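Desk Clutter FAQ: Bottles, Mugs and Everything Else

March 2019
By Marijke Desmet

I get a lot of mail about my desk (more than I get about anything useful I've written!), so I've put my answers in one place.

Why do so many drinks end up on a desk?

Because you sit there all day and the kitchen is a walk away. I bring a mug in the morning, then a glass, then a bottle of something, and none of them ever make the trip back on their own.

Where do I start when the whole thing is covered?

Bottles first, always. They're tall, they hide everything behind them, and you can sort them without thinking very hard. Paper is the worst place to start, you'll sit down and read it and there goes your evening.

What kind of desk are we talking about?

Light wood, with a built-in hutch over it. Shelves are lovely, but they do make it easy to push things to the back and forget them.

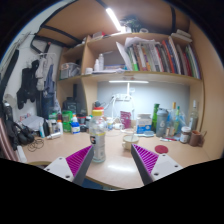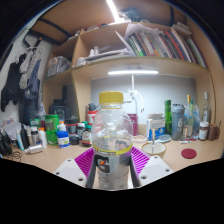

Reading time: 2 minutes

Do you keep empty sports-drink bottles?

One, tops. I like the ones with a yellow cap for plain water, but a second one is just recycling that hasn't left yet.

Can I keep a shaker bottle at my desk?

Sure, if you rinse it the same day. If you've ever opened one after a long weekend, you know why I'm strict on this.

What about food?

My friend Killian says no food at all, and he's probably right. I let myself have one snack pouch and a small jar of something spreadable, and the jar goes back to the kitchen at night (most nights).

Do coasters help?

Only if the mug is on one! Mine drifts toward the front edge while the mug lives somewhere else entirely. Put it where your hand already goes.

How do you deal with the pile of plastic bags?

Pick 5 good ones, fold them flat, and let the rest go. I once had 16 stuffed in a cubby and never used a single one.

And the books on the top shelf?

Leave them for another day. They're up out of the way, and a tightly packed row stays put pretty well. Just don't start laying loose papers on top of it like I do.

Contact | © Marijke Desmet | Back to top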